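Going back to a paper notebook

11/05/2022

I kept my lists on my phone for years. Groceries, bills, things to ask the dentist, books people told me to read. By last July there were more than 400 notes in there, and I could not find any of them when I wanted them. I had three separate notes called "Stuff" and one called "Stuff new" that was older than the others.

So I bought a notebook. It was a Primar, the plain one with the gray cover and lined pages, from the stationery shop in Clusach near the bus station. I have now filled one and started a second, and a few people have asked how it's going, so I'm writing it down.

The first thing I learned is that I write less when I have to write by hand. On the phone I would paste in a whole recipe. In the notebook I write "lentils, the one with lemon" and the name of the cookbook. It takes one line and I have found it every time.
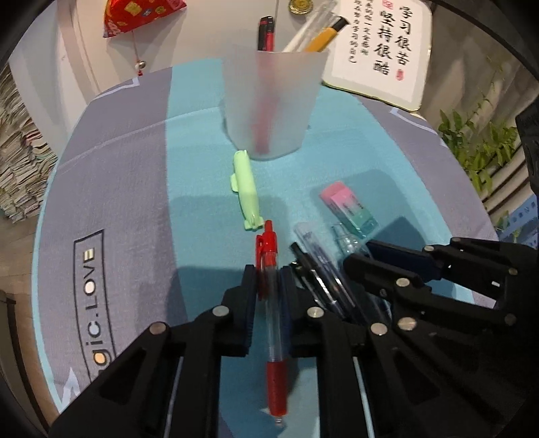 Paper makes a difference to how much I use the thing. The first notebook had thin pages and I could read Tuesday's shopping through the back of my budget, so for the second one I paid extra for heavier paper. I tried a fountain pen for two weeks and gave it back to the drawer. My handwriting is small and it came out as a row of blobs. Gel ink is fine if I wait a moment before closing the cover, and I like a red retractable one with a clip for anything with a due date. Ordinary ballpoint is for everything else. I don't use highlighters, stickers or tape, and I don't draw the little weather icons.

The layout is simple. The front half of the book is days. I write the date, then what needs doing, then cross it out when it's done. If something gets carried over three times I either do it that evening or drop it. Most of them get dropped. I had "sort out cables" on the list from the start and I have made my peace with the cables.

The back half is for things that last longer than a day. I start from the last page and work toward the middle. I have a page for the apartment, a page for presents, a page for the car and a page for words I had to look up. When the two halves meet, the notebook is finished. With the first one that took 9 months.

I did try an app alongside it for a while. It was called Kivine and it was supposed to turn photos of handwriting into text you could search. It read my "call bank" as "cold bark" and my sevens as ones. I deleted it and made an index on the inside cover, which takes a minute a week to keep up.
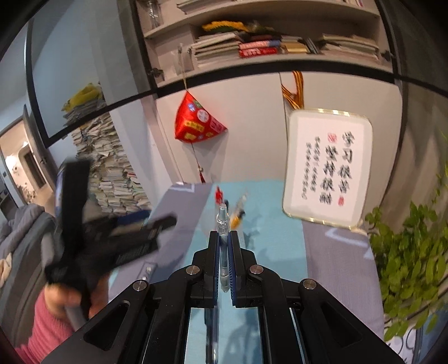 A clear ballpoint with dark ink, point up.

Some things are still on the phone. Anything with an alarm has to be there, and so do addresses, as I will not have the notebook on me when I'm lost. I also photograph the car page, after leaving the whole book on a train to Were and getting it back two days later from the lost property desk. The clerk had to open it to check it was mine. I described the dentist questions and he was satisfied.

Cost comes up when I talk about this. The heavier notebook was more than I wanted to pay, but it has 800 lines in the front half if you use every one, and I don't. The cheaper one is perfectly usable if the show-through doesn't bother you. Pens I mostly already had.

I've started the presents page for this year already. It has two names and one idea on it, and the idea is socks. I also need to go back to Clusach before the shop changes its hours for winter – the sign on the door said they'd be closing early, and I didn't write down when.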